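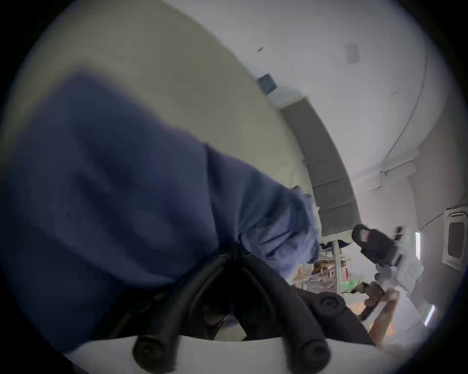

# About Plurnel

Plurnel builds houses on lots that other builders have politely declined. Narrow lots, sloping lots, lots shaped like a slice of pie that somebody already had a bite of. If the listing called it "full of potential," we've probably walked it in boots.

We started as two framers and a drafter working out of the back of a tile showroom on Biltetti Street. The tile people wanted their back room again, so now we have an office of our own, with a door that sticks every August. We build doors for a living and we're aware of how this looks.

## What we build

Since then we've finished 204 houses. The website said 200 for a long time, which was tidier, but the owners of the last four felt left out.

Most of them are one of our three standard plans:

- **The Manurung.** Long and skinny, made for lots that run back forever. The bedrooms are at the quiet end and the kitchen gets the morning sun.
- **The Biltetti.** Two stories, named after the street. It has the big pantry everyone asks for and then fills with appliances.
- **The Stevia.** Our smallest house, at 577 square feet. Small and sweet was the thinking. We were tired that day and the name stuck. It works as a backyard cottage for a parent, or as a whole house for one person and a reasonable amount of stuff.

You can move walls, flip a plan, add a porch or start from a blank sheet. A blank sheet takes longer and costs more, and we'll say so at the first meeting instead of the fifth.

## How it goes

We walk your lot before we quote. Then you get a written price with the dirt work included, since dirt is where cheap quotes go to grow up. Permits are on us. So is arguing about the permits.

Once we break ground, your site lead sends an update every week, even when the update is "it rained." We run no more than 9 jobs at a time. We tried running more once, and our customers from that year still bring it up at parties.

Changes are fine until the framing is signed off. After that they're still possible, but you'll hear a long breath on the other end of the phone.

## What we don't do

Swimming pools, log cabins, anything with a turret. We did one turret. It's a nice turret, and we'd like to remember it that way.

## Come by

The office is open from 8 a.m. to 4 p.m. A full-size Stevia is parked out back, and you're welcome to stand in the shower and see if your elbows fit. Bring your survey if you have one. Push hard on the door.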